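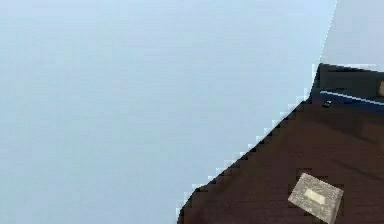 **Clenimgate Allotment Society – Members' Board**

## Water butts and the September shut-off

**ingegerd_lie**
The standpipe went off in September last year and I was caught out, so I want to sort storage this time. I have a shed roof with guttering on one side only. Would one 320 litre butt see me through, or should I go straight for the 1000 litre tank Tidby sell?

**plot6**
One butt is plenty if you mulch. I have had mine for years and only run out in a really dry spell.

**vbratu**
Depends what you grow. I've got beans and courgettes and a single butt is gone in a week. Go for the tank, but put it on slabs. Mine sank on one side and the tap ended up too low for a can.

**plot6**
A tank that size is ugly and it blocks light for the next plot. There is a height rule too, have a look at your tenancy sheet.

**vbratu**
The rule covers sheds and fences. It says nothing about tanks. I asked before I bought mine.

**ingegerd_lie**
The plot next to me is paths on that side, so light shouldn't matter. How are you both stopping the green sludge?

**bogdan_h**
Lid on, and an old pair of tights over the downpipe. Scrub it out once a year, in winter when it's low. I'd link two smaller butts myself – if one splits in a frost you still have the other.

**plot6**
Agree with that. Linking kits are cheap. Leave the tap open in hard frost.

**vbratu**
Still think she'll want more than two butts by July, but fair enough.

**ingegerd_lie**
Thanks all. I'll start with two linked and leave room for a third. Does anyone have 4 spare slabs they want rid of? I can collect from the Dramimville gate.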